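Section 5. Running the gripper at a visit or open day

This section covers use of the Casia hand gripper in front of visitors. It assumes that you have completed the set-up in Section 2 and that the operator has passed the handling check. For work without an audience, go to Section 6.

5.1 Before visitors arrive

1. Charge both batteries the night before. A full charge is good for one session, and the second battery is for the afternoon group.

2. Wipe the two glass openings on the front of the housing with the dry cloth from the case. Do not use window cleaner or alcohol wipes.

3. Check the label number against the number on the session sheet. Units look alike once they are out of the case, and at Samdale two were swapped over lunch and the recordings had to be sorted by hand.

4. Squeeze the trigger fully and let go. The fingers should meet and open again without a click. If you hear a click, see 5.5.

5. Choose the items you will handle. Soft cloth goods work best for a first demonstration: a towel, a fleece, a pair of socks. Leave glassware and anything with a loose lid for a later session.

6. Start the Stenum recorder and make a short test recording. Play it back before you let anyone in.

Note: If the visit is in a private home, ask which rooms may be used and which items may be touched. Write the answer on the session sheet. Cover letters, prescriptions and family photos before you start the recorder.

CAUTION: Keep the gripper switched off while you carry it between rooms. The fingers can close on a sleeve or a lanyard. 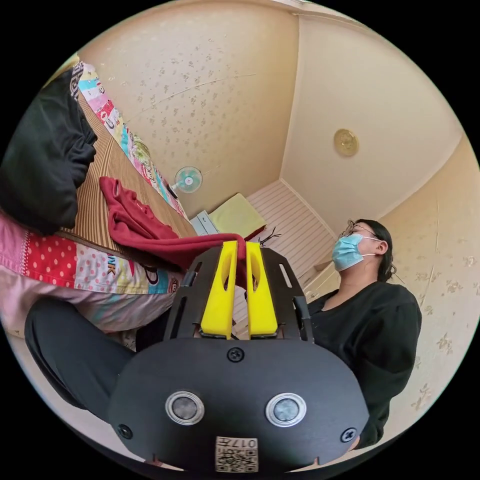 5.2 Placing the visitors

Where people stand or sit matters more than how many of them there are. In a hall with a marked floor, use the tape line supplied in the case and keep visitors behind it. In a small room there may be no space for a line, so settle each person before the first grasp and ask them to stay put. Seat them to one side of the operator, never across the work surface. A bed can serve as the work surface, with the operator close beside it and a visitor seated to the right, near enough to follow a red cloth between the yellow fingers. At that distance tell the visitor before you swing the tool to the side. Anyone who would like a mask should have one, and masks are in the lid pocket of the case.

Note: Visitors who sit close to the operator will be recorded. Get the signed consent form before the recorder is started. A spoken yes is not enough.

5.3 Giving the demonstration

1. Tell the visitors what you are going to pick up and where you are going to put it.

2. Hold the gripper level, with the fingers pointing away from you.

3. Move in slowly until the cloth is between the fingertips. Take a single fold. If you take a thick bunch, the fingers stop early and the grasp may be logged as a miss.

4. Squeeze, wait for a count of two, then lift.

5. Carry the item to its place and open the fingers fully before you back away.

6. Repeat the same task 5 times. Short repeats are easier for visitors to follow than one long tidy-up - and easier for us to use afterward.

7. Stop and take questions. Pause the recorder while people talk.

A full demonstration with questions runs 46 minutes on the Pennington schedule. If you have less time, drop the repeats before you drop the questions.

5.4 Letting a visitor try

Visitors may hold the gripper if they are seated and the recorder is paused. Pass it over by the body, with the fingers open. Stay within arm's reach. Long hair should be tied back, and bracelets and rings should come off.

CAUTION: Do not let a visitor place a finger between the gripper fingers to feel the force. Offer a folded sock to squeeze.

5.5 If something goes wrong

The fingers click or close unevenly: Switch off. Check for lint or thread where the fingers meet the plates, and pull it out with tweezers. Do not loosen the black screws on the housing.

The recorder shows a blurred view: Wipe the glass again and repeat the test recording.

The cloth slips out: Take a smaller fold and lift more slowly. Fleece holds better than satin or nylon.

A visitor asks to be left out: Stop, note the time on the session sheet, and delete the recording as described in Section 8 before you leave the building.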